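Zukent: recogida de mesa con pinza de mano

Bienvenidos, y gracias por asomaros a este rincón. Zukent reúne 106 episodios cortos de una tarea de lo más casera, meter y sacar cosas de una cesta, y nació de una pregunta que en Senthorpe nos hacemos casi cada mañana con el café: ¿puede ya una máquina recoger la mesa? 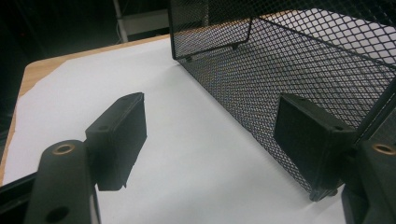

Fig. 1. Cesta de malla negra sobre papel blanco, con la pinza abierta.

De los 106 episodios, 82 sirven para entrenar y el resto queda para evaluar. Nuestra política de base, Onyeka, completa 55 de 200 intentos (¡y con qué alegría celebramos cada uno!), así que de momento seguimos recogiendo nosotros. 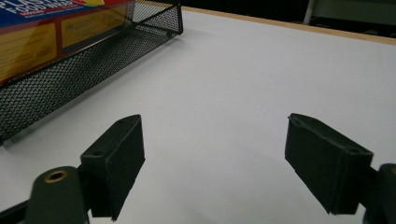 Lo que peor lleva es el borde de la cesta, donde se engancha o suelta antes de tiempo. Si probáis otra política, contadnos cómo os va, también cuando salga mal.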